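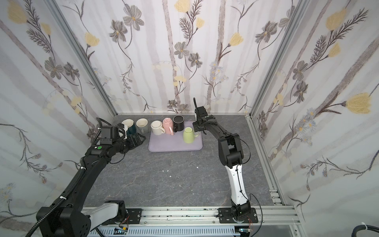
The two-arm cell at Drotari, with the mugs and tray set out at the back.

We drove out to Drotari in April to see the arm build that Fouad Qaisi has been posting about on the club list. Drotari is a shared workshop behind a tile warehouse, 21 members at present, and parking is on the street only.

Fouad and Lina Akl share the cell. It stands against the rear wall past the lathes, and the frame is aluminium extrusion with a front rail that carries both arms. Lina did the walls, which are papered in a grey and lavender floral. The marble-look top was her choice as well. Both arms end in black grippers, and the job they are working on is mugs: pick one up, put it on the tray, some upright and some upside down. Handles are the hard part according to Fouad, more so when the mug is turned over.

Cabling took up most of our questions. On the left arm the conduit runs along the outside and is held with small white cable ties. There is a slotted cable tray below the front rail. Ziad Mahasneh from our group asked about fatigue at the wrist, and Fouad said he has replaced one lead so far and now leaves more slack.

Costs: $3069 all up, not counting the bench they already had. The extrusion was offcuts from Zallix at $200 for the lot - a good price, but you have to cut it yourself and the ends were rough. The control software is Tak, which Lina knows from work. She runs it on an old desktop under the bench and says it is fine as long as no one else is using the machine.

We stayed until after lunch. Hussam Yammine brought his own gripper fingers to compare and left a pair behind for them to try. Fadi Saab measured the rail spacing for the Trarkness build, so we should have a drawing at the next meeting.

If you want to go, email Lina first. Closed shoes are required, and the side door is locked after 4 pm.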